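## 3. Material and Arrangement of the Vessels

The study is concerned with how mixed tableware can be put together so that it takes less space in a cupboard. We collected 1586 arrangements in the Bruvden kitchen study, and 815 of them contain at least one vessel placed inside another. The remaining arrangements have only separate vessels and serve for comparison.

### 3.1 The set

All vessels are of colored plastic and belong to the Jillgate household set. The set was selected for its strong difference of sizes, and also for its colors, which make it easy to say which vessel stands inside which. Each arrangement was prepared on a dark green tablecloth, with no pattern that could disturb the reading of the outlines.

A nest is called *seated* if the inner vessel rests on the bottom of the outer one with the two rims parallel. It is called *leaning* if the inner vessel is tilted and its rim rises above the outer rim on one side. The lime green bowl in the large pink bowl in Figure 2a is a leaning nest. The red cup over it is upside down, and in this position it was not yet counted as a part of the nest.

**Figure 2a.** Leaning nest of two bowls, with other cups and bowls on the cloth. 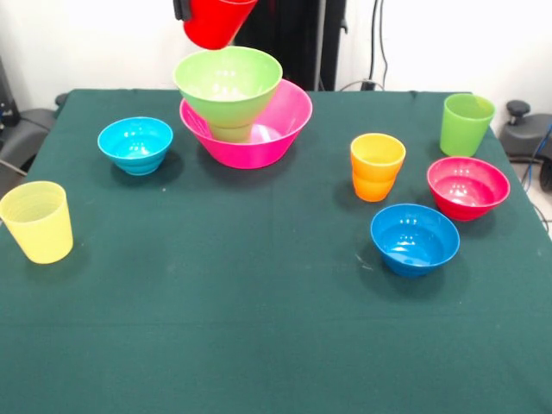

### 3.2 Cups inside bowls

Cups are more difficult to classify than bowls. A wide bowl accepts a cup in nearly any position, and for this reason the fact that a cup is inside says little about the space which is saved. We therefore noted the position of each cup as upright, inverted or lying. A lying cup, like the green one in the large magenta bowl of Figure 2b, uses the width of the bowl and prevents a second bowl from being seated above it. In the scheme of Nishimura, which we followed in the first weeks of May, lying and upright cups have the same code. We found this too coarse and separated them.

**Figure 2b.** Green cup on its side in the large magenta bowl. 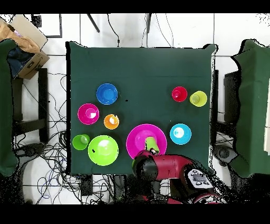 ### 3.3 Cups inside cups

Two cups of the same shape and color can form a nest so close that it is easily taken for one vessel. The only sign from the side is often a ridge partway down the wall. Such a ridge is present on the orange cup in Figure 2c, which appears to be two cups, and the light green cup in the left group suggests the same. When the coders disagreed about a ridge, the entry was marked as uncertain and stayed out of the comparison of heights.

**Figure 2c.** Bowls and cups in two loose groups, the pink bowl at the back. 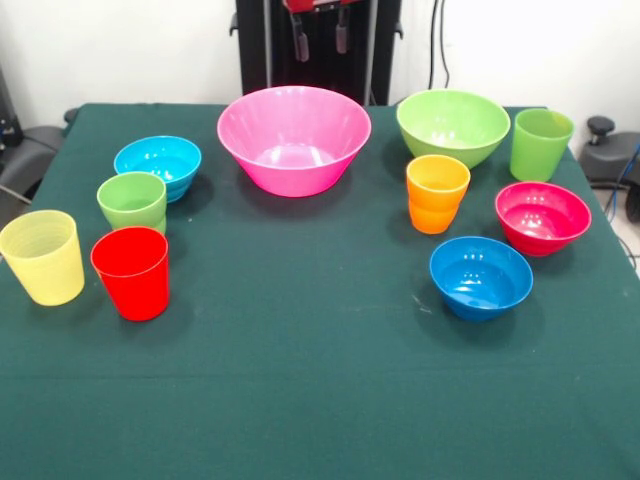 Why was the set sorted by size and not by color?

Size decides which vessel can be seated in another, while color has no influence on the space in the cupboard.

### 3.4 Spread arrangements

For the comparison we also needed arrangements where the vessels are spread over the cloth. Here we noted the groups which they form and the largest piece. In Figure 2d the largest piece is the magenta one, and the smaller vessels lie to the left and the right of it.

**Figure 2d.** Vessels spread over the cloth.
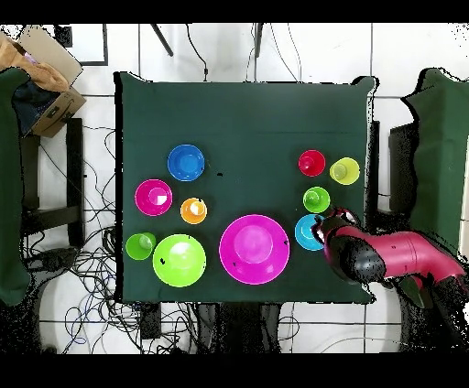 The limit between a group and single vessels was difficult to fix. After the revision of 9th June we used the following rule: two vessels belong to one group if the gap between their rims is smaller than the rim of the smaller one. The rule was tested on 16 arrangements, and in 11 of them it gave the same groups as the coders had drawn by hand. The other cases had long rows of cups, where the rule joins the whole row and the coders preferred to divide it. We kept the rule without change, and the rows are treated separately in the Burkisia data of Section 5.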